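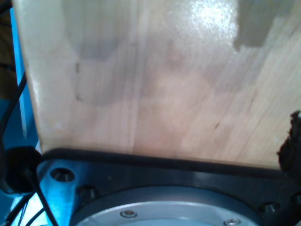 Iditden changes label and tub size on joint powder for older dogs

2025-12-14

Pet supplement maker Iditden is changing the label, the scoop and the tub size of its joint powder for older dogs after customers told the company the feeding directions were hard to follow.

The powder, sold as Grosus, contains green-lipped mussel, glucosamine and a small amount of turmeric. The recipe is staying the same. Owners who have the old tub at home can keep using it until the best-before date on the base, but they should not use the new scoop with the old directions. The new scoop holds twice as much powder.

Under the old label, the daily amount was given as a range for each weight band, and a dog sitting between two bands could be given either one. The new label has a single amount for each band and a separate line for the first fortnight, when a smaller serve is suggested while the dog gets used to it.

"We had people ringing up who'd been giving the starter amount for a year, and others who'd skipped it and ended up with a dog with a crook stomach," said Patricio Ledesma, product manager at Iditden. "The words were all there on the old tub. They were just in tiny print under the barcode."

The largest tub goes from 260 grams to 9 serves more than that at the biggest dog's daily amount, and the smallest tub is being dropped. Prices for the new sizes will be set by each stockist. Refill pouches come in from April.

What the new label says

Grosus is for adult dogs only. The label now says on the front that it is a complementary feed and not a medicine, and that a dog that is limping, reluctant to get up or sore when touched should see a vet before any supplement is started.

It also carries a shellfish warning in bold. Mussel powder was always listed in the ingredients, but the company said a few owners with shellfish allergies in the house had missed it. Anyone with an allergy should have someone else measure it out, or pick a different product.

Owners are asked to talk to their vet first if the dog:

takes anti-inflammatory tablets or blood thinners

has diabetes, or is on a prescription diet

is pregnant or feeding pups

is due for surgery

The powder goes on food once a day. It can be mixed through wet food, or sprinkled on dry food with a splash of warm water to help it stick. Boiling water should not be used. Fussy dogs can have the daily amount split over two meals.

Tubs should be kept closed, in a cupboard out of the sun, and out of reach of the dog. Ledesma said the flavour is strong enough that some dogs will chew through a lid to get at it. A dog that eats a large amount at once may vomit or have loose stools, and the label now tells owners to ring their vet and have the tub with them when they do.

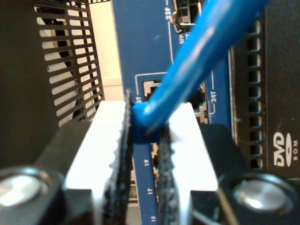 Clinic view

Apolinar Zamudio, a vet at the Nieminen clinic, said clearer directions were welcome but that owners should keep their hopes realistic.

"Some dogs seem to move more easily on these products and some don't change at all," he said. "If I see an older dog that's stiff in the mornings, the first thing I look at is weight, then pain relief, then how much exercise it gets and what kind. A powder might come in after that."

He suggests owners write down a few ordinary things before starting — how the dog manages stairs, how long it takes to get up, whether it still jumps into the car — and look at the same things again a couple of months later. Without notes it is easy to see an improvement because you have paid for one, he said.

Zamudio also warned against doubling up. Many senior dog foods and dental treats already have glucosamine added, and owners who buy a powder, a chew and a fortified kibble may be giving the same ingredient three times over. He asks people to bring the packets in, or photos of the labels.

Cats are a separate matter. Iditden does not make a joint product for cats and says Grosus should not be given to them.

Swapping old tubs

Unopened tubs with the old label can be swapped through the shop they came from until the end of April. Opened tubs will not be taken back, but Iditden will post out a printed card with the new wording for the old scoop on request. The company has printed 3000 of the cards.

The same changes will be made next to Fluro, the company's skin and coat oil, where the pump bottle will be marked with the amount delivered by each press. Owners using the oil do not need to do anything for now.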